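The Cable Problem

11 March 2022

Every January the trade press publishes its forecasts for household robots, and every January the forecasts are built from the same list of chores. Dishes, laundry, floors, beds. I read four of these lists this year and found no mention of cables. This is a strange omission. A home or a small workshop contains dozens of cords, and somebody is coiling, uncoiling, plugging or untangling one of them most days. If we want to know whether machines can do ordinary chores yet, a cable is a better test than a dish.

My position is that they cannot, that they are further away than the demonstration videos suggest, and that the remaining distance is mostly in the hands and the sense of touch. Planning software gets the headlines and deserves fewer of them.

Start with what a dish asks of a machine. A plate is rigid. Once the system has estimated its position and orientation, six numbers describe where it is, and those six numbers stay true while the plate is carried. Grip it anywhere reasonable on the rim and the far side moves as the near side moves. Wet plates slip and stacked plates hide each other, so the job is hard, but it is hard within a framework engineers have used for decades.

A cable has no such description. Its shape is a curve, and the curve changes whenever any part of it is touched. Pull one end and the other end may move at once, later, or never, depending on friction with the table and on how the cord was stored. A braided jacket behaves differently from smooth rubber. A cord that has been wound the same way for a year will fight any attempt to wind it the other way. None of this is visible to a camera until the cord moves.

The coil itself is a two-handed task in which the hands do different work. One hand holds the growing bundle and has to keep it closed without crushing it. The other brings in new length, gives it a slight roll between thumb and finger to take out the twist, and passes it over. The holding hand then opens just enough to accept the new turn while keeping the old ones. A person does this while looking at something else. 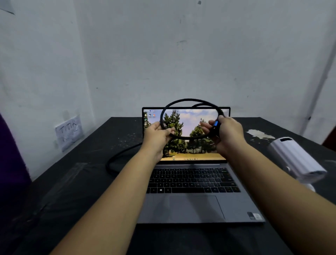

Coiling a braided cable by hand at the laptop. The plug is held between thumb and fingers while a longer length lies on the table.

Consider the plug in particular. The right hand has to keep control of a connector and a loop of cord at once, with the same few fingers. In the robotics literature this would be called in-hand manipulation with a multi-part grasp. A parallel-jaw gripper has two surfaces and one degree of freedom. It can hold the plug or it can hold the loop. To hold both it needs a fixture, a second gripper or a great deal of patience from the person who wrote the program.

The surroundings matter too. Work tables are dark, worn and speckled, and a black cord on a black surface gives a depth camera very little to measure. A thin cord falls near the resolution limit of many affordable sensors even against a good background. Laboratories deal with this by using a bright rope on a plain mat, and then report a success rate. The figure is true for the rope and the mat.

I had the chance to look closely at one attempt. Irkness, a small integrator that fits out repair benches, spent last year on a cell meant to coil and tie charging leads before packing. It used two arms, an overhead camera and a soft-fingered gripper from Schmieder. On new leads, straight from the supplier and all of one length, the cell finished the job often enough to be interesting. On returned leads, the ones it had been bought for, it stopped every few minutes and waited for help. Over a run of 1,000 returned leads the operators logged 60 stoppages in which the cord had to be cut or picked out of the fingers, and far more in which a nudge was enough. The cell took 3 times as long per lead as the person it stood beside. It now coils new leads only, which it does well.

That outcome deserves more respect than it usually gets. A machine that handles uniform stock on a shop floor is useful, and the shop can arrange matters so that the stock stays uniform. A household cannot. Nobody will sort their cords by length and stiffness for the benefit of an appliance.

The strongest argument against me is learning from demonstration. Record enough people doing a chore, the argument goes, and a large model will pick up the strategy without anyone having to write down the physics of a cord. Skultix and Trustance both sell software on this basis, and I take the approach seriously. It has produced cloth folding that would have been out of reach ten years ago, and video of human hands is plentiful and cheap to collect.

But video records where the hands went. It does not record how hard they pressed, or the small change in tension that tells a person a kink is forming before it can be seen. A policy trained on pictures alone has to infer force from motion, and with a cord the two are only loosely connected. The same finger positions can mean a firm hold or a slack one. Tactile skins would supply the missing signal. The ones I have handled wear out quickly, need recalibration, and cost more than any household would pay for a tidy drawer.

So I would ask vendors for a plainer test. Give the machine 10 cords from a real drawer, with different jackets and plugs, on whatever table is available. Ask it to coil each one, secure it and set it down so that it stays coiled. Allow no staging and publish every trial, including the ones in which the cord ended up on the floor. Report the time with human help counted in.

I do not expect a good score from any current system, and a poor one would be no disgrace. It would give buyers a figure they could compare from one year to the next, taken from a job they already know how to judge.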